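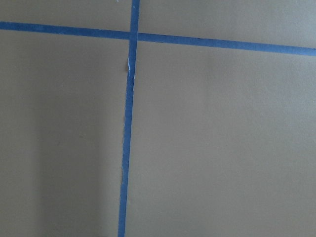
Femi Danladi told his first-year class that he could find the oldest street in any town with his eyes shut, as long as somebody let him ride the bus through it. The old street is the one that bends, he said, and the bus always slows down for it.

Chapter 4
Where Two Roads Meet

Try his trick on your own town and you may be surprised how well it works! Long before anyone drew a plan, people walked the easiest way from one place to another, around the wet ground and along the foot of the hill. Carts followed the walkers, paving followed the carts, and the bends stayed put. When two of these old ways crossed, travelers stopped, and where travelers stop there is money to be made selling them supper.

In the first three chapters we looked at why people settle near water, how soil shapes a farm village, and what a port needs in order to grow. Now we come to a kind of place that may have no river, no harbor and no especially good soil, and yet does very nicely: the crossroads town. These are some of the most enjoyable places in the whole subject, because you can read so much of their story straight from a street map.

Our main case is Metden. It began as four houses and a blacksmith at the meeting of the Hokness road, which ran down from the hills, and the longer road out to the salt works at Ankrah. By the time of its first full count it had 563 people. The second count, taken a generation later, found 2,256, or four times as many (check the arithmetic, it comes out exactly). Of the 52 businesses listed in the town register that year, 39 stood within a short walk of the crossing. Think about that for a moment. Three out of every four shops, stables, inns and workshops wanted to be near the same corner!

Then the railroad came, and it missed the corner completely. The station was built on cheap, flat land to the east, and Metden had to decide whether to stay where it was or stretch toward the trains. What it did is the subject of Section 4.3, and the argument over it filled the local paper all one winter. Solange Besnard's letters to the editor, reprinted there, are wonderfully cross and well worth reading aloud.

We will also visit Nernevard, which had an even better crossing and hardly grew at all. Keep Nernevard in mind as you read. A good location gives a town a chance, and a chance can be passed up.

In this chapter you will
learn how a crossroads draws trade from several directions
compare unplanned streets with a surveyed grid
work out how fast a town has grown from two population counts
use an old map and a new one to trace a change in the town center

Words to know
crossroads, hinterland, through traffic, grid plan, bypass, right of way

Before you read
Pick the busiest intersection you know. Write down what is on each corner, including anything empty or closed. Next, ask someone at least thirty years older than you what used to be there, and write that down too. Bring both lists to class; you will need them again for the mapping activity in Section 4.2.

4.1 Stopping Places

A loaded cart is slow, and a tired animal is slower. On the hill road into Metden, a driver who left at dawn reached the crossing with the light nearly gone, so that was where he spent the night.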